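Calf rearing: the first weeks, and where we lose them
Speaker notes, winter farm meeting, February
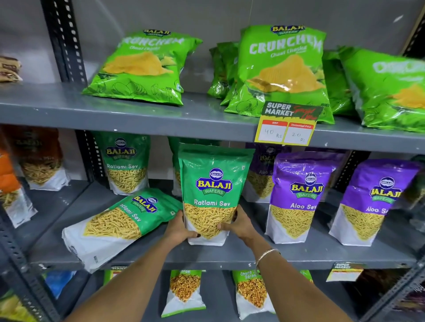 Ratlami Sev, Balaji Wafers, on the middle shelf.

Morning all. Check the mic's on. Ask who's milking again at 3, so I know who will be slipping out early (and don't take it personally).

Thanks to Kirstin Rennie for asking me, and to Keir Tennant for letting me loose with his herd's records. I've been a calf vet long enough to have strong views on buckets, so do stop me.

Start with colostrum. I know, I know, every calf talk starts with colostrum! But when I blood tested calves at Keir's, plenty of them were short of antibodies, and this is a careful farm with a good team. The milk was fine. It was getting into the calf too late, mostly the ones born after evening milking and found at breakfast.

Say the rule slowly: good stuff, enough of it, soon, and from a clean bucket. First feed within two hours if you can manage it. For a big Holstein calf I want to see three to four litres go in, less for a little Jersey cross. Test it with a refractometer. If you haven't got one, come and play with mine at the break.

Story about the night heifer here, if there's time. Skip if Ravinder is in the room, he's heard it.

Next bit: cold. A young calf starts burning energy to keep warm well before you'd reach for a coat yourself. Below about fifteen degrees for the newborns, and that's most of our year up here. So either feed more or lose less heat. Jackets are great but they go on a dry calf, and they come off for a wash between calves. Please. I have smelt some terrible jackets.

Get people to do the knee test: kneel in the bedding for a slow count of twenty. Wet knees, more straw. And can you see the legs when she's lying down? If you can, it isn't deep enough.

Haiyan Cheng's question from the last meeting, about how much milk to feed. My answer hasn't changed. Four litres a day keeps a calf alive in mild weather and doesn't do much else. I'd like six at least, building up over the first week, and more if she'll take it. Yes, powder costs money. So does a heifer that calves down late.

Keir's numbers: 848 calves through the shed over the years we looked at. Scours peaked at day 7, nearly always in the pens at the far end where the drain backs up. We moved the youngest calves to the top end and sorted the drain. I can't tell you which of those did the most good, and I'm not going to pretend.

Weaning, quickly. Go by how much starter they're eating, with the date a poor second. Step the milk down over a week or more. Don't wean, move, dehorn and vaccinate all on the same Friday! I see it every spring.

Water from day one, fresh, in something they can't tip over. Þröstur Riis will want to argue about warm water, let him, he has a point in a hard frost.

Questions. If it's quiet, ask who weighs calves and who uses a tape.

Leave the refractometer on the front table and get it back from Ravinder before he drives off.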